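I have a soft spot for energy schemes that sound like somebody lost a bet, so you can imagine how my October has gone. Sturncombe is going to try heating its public swimming pool with old bread.

Yes, bread! The town council voted this month to let a small outfit called Nelia park a digester behind the pool building and feed it unsold loaves, bagels and pizza dough from the bakeries in town. Microbes eat the bread, gas comes off, the gas runs a boiler, and the kids get a shallow end that doesn't turn their lips blue. That's the pitch, anyway.

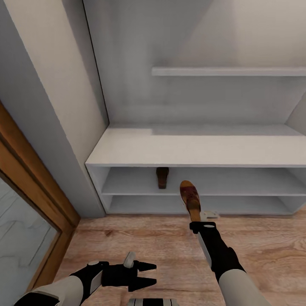 I went to the evening meeting because I can't stay away from this stuff (my wife has stopped asking). Tumaini Shemweta, who runs Nelia, brought a jar of gray sludge in a lunch cooler and passed it along the front row. It smelled like a brewery with a drain problem. She was very cheerful about it.

The trial is set for 27 weeks and the digester is supposed to take 659 pounds of bread a week. I asked where all that bread was coming from, and she said I'd be surprised what a supermarket throws out before breakfast. Fair enough — I've seen the dumpsters.

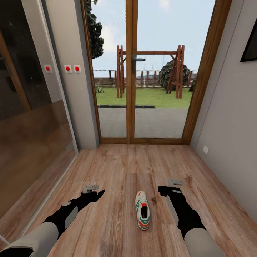
Not everyone was sold. Killian Barbier, who fixes boilers over in Ploltport, got up and wanted to know what happens in a week when the bakeries don't have much left over. The answer is that the old gas boiler stays hooked up and kicks in by itself. He sat down, then stood up again and asked who pays for the extra gas. The town does, up to a limit that hasn't been set yet. I'd have liked to hear more on that one, but the chair moved us along to parking.

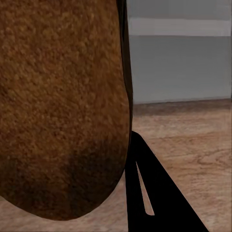 *Brown and speckled, seen close up.*

Now, making gas from food scraps is old news, and farms have been doing it with manure forever. What got my attention is the scale. Yusof, the company building the tank, says it will fit in two parking spaces, and small digesters can be fussy. Feed them too much starch too fast and they turn sour and quit. Shemweta says they'll mix in grass clippings from the ball fields to keep things steady. I hope she's right, and I'd really like to swim in it.

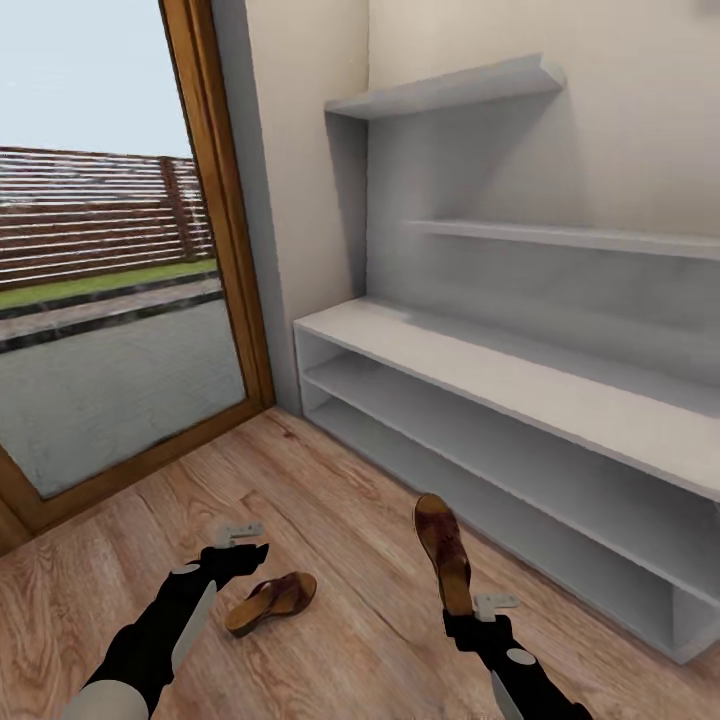
Image: computer rendering

The tank gets delivered next month, and the council wants a first report after two months of running. Bakeries that want in can leave their name at the pool's front desk. I'll be going back for the switch-on, with a towel and half a stale baguette.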